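7. Placing an Order for a Dated Delivery

7.1 Sign in to your Fiko account and select Send Flowers.

7.2 Choose a bouquet from the Lalix or Plarnix range. Bouquets marked Vaughan are available to mainland addresses only.

7.3 Enter the recipient's full address, including the postcode.

7.4 Select the delivery date. Orders for the next working day must be placed before 13:00.

7.5 Type the card message. The limit is 139 characters, including spaces.

7.6 Check the summary page and select Confirm.

Note: A confirmed order may be amended from the Orders page until it is marked Packed.

Caution: Lilies are harmful to cats. Select Lily Free at step 7.2 where the recipient keeps one.

Caution: Do not enter door codes in the card message. Use the Courier Notes box.

Section last revised 1/29/21. 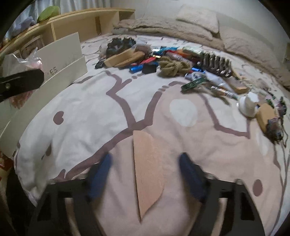 Fig. 13. Flat wooden piece, pointed at one end, on patterned fabric.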